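Arms on the Packing Floor: Our Year in the Gallery

June | Posted by Sumaiya Marikar
Last updated: Tuesday

So many of you asked what's been going on in the back half of Oditz that I finally made a page for it! We make and finish medallions and pendants, and for most of this year we've been teaching a robot arm to do the dull part.
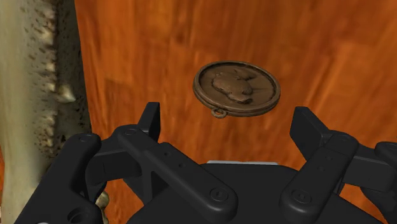 Medallion practice in the simulator: fingers open, one on either side, nothing touched yet.

I picked this view because it's the one I stare at most of my working day. The medallion is a brown one with a raised rim and a lumpy relief inside that looks like some animal's head in profile (Berhanu says bear, I say very tired dog). On one edge there's a tiny hanging loop. Please remember the loop, it has caused more conversation in this building than the coffee machine.

The job itself

If you've never been past our front counter, the finishing room is where each piece gets lifted off a board, turned over, looked at, and set in its slot in a tray. That's it. Lift, turn, look, set down. A normal order is 200 pieces and a big one is 2,000, and until last year every single one went through somebody's fingers. Mine, for a long stretch of it. I loved the looking part and I was so bored by the rest that I used to recite song lyrics in my head, and once out loud, to a room with a customer in it.

The arm came from Skirnus and the practice software is called Flakotix. I expected to be handed a manual. What I got was a chair, a screen and Hui-mei Hsueh, who set the whole thing up for us and has the patience of a saint. We spent the first weeks entirely in the simulator, with no metal anywhere near us. You put a piece down on the pretend wood, you bring the gripper in, you see what happens, you put it back and go again.

About that loop

A round disc is pretty friendly to two fingers. You come in wide, close on the rim and up it goes. But add a little ring sticking out and suddenly it matters which way the thing is lying. Close on the loop and the disc swings. Come in at a lazy angle and you push it along the board like a hockey puck. I must have done that for an entire afternoon.

Gintarė Lill, who ran the finishing bench before any of this, watched me do it for maybe five minutes and said, "You're going for the middle. We never go for the middle, we go across from the loop." She was right! After all those years her hands just did it. She'd never had to say it to anyone in words, and now it's the first line in our setup notes, with her initials next to it. She pretends to find this embarrassing.

I think about that a lot. A good chunk of the project has been me or Hui-mei following people around asking why they tilt a tray like that, or why the heavy ones go in last. Some of the answers were "no idea, always have." Others saved us a week.

What the day looks like now

The arm lifts and places. People look. We still check every piece by eye under the lamp, front and back, and we kept that on purpose after a fairly loud meeting where Wojciech Kaczmarczyk stood up and asked who was going to notice a soft edge on a relief if we all went home. There are 12 of us in finishing and the same 12 names were on the rota before the arm showed up. I know that isn't how it goes everywhere, and it was the first thing everybody wanted in writing. We got it in writing.

The changes I do notice are smaller. My wrists don't ache on a Friday-type evening anymore. The room is quieter in one way (less chatter, we're spread out more) and louder in another (the compressor, ugh). I miss the chatter. When six of you are doing the same thing at one bench you hear all about everyone's kids, and now I'm at a screen with my back to half of them. We moved the lunch table closer in to make up for it, with mixed results.

Pay was a sore point too. Learning to run the arm is a skill, and for a while it was treated like a fun extra. Two of us asked for it to be put in our job descriptions, with the money to match, and it took until spring. If your shop is at the start of this, ask early!

Things that still go wrong

Thin pieces. Shiny pieces. Anything with two loops. The Kalniņš order, which had a chain already attached to every medallion, went straight back to the hand bench, and I think Wojciech whistled the entire time he worked on it.

The practice version is also kinder than real life. Things in the simulator sit where you left them. On the real boards there's grit, there's a bit of polish left on a rim, and somebody has leaned on the table. Berhanu Lemma keeps a paper notebook of every drop on the real arm, with the time and the piece, and he and Hui-mei go through it together before we change anything. It's the most useful object in the room and it has soup on it.

Coming next

We start on the square plaques after the summer break. New fingertips are on order, and Gintarė has agreed to come in and be followed around for another morning, as long as I bring the pastries from the good place. I'll add to this page when there's something to show. If you're a customer and want to see the finishing room for yourself, ask at the front counter and one of us will walk you back there.

Contact: Oditz front counter | Copyright Oditz, all rights reserved | Back to top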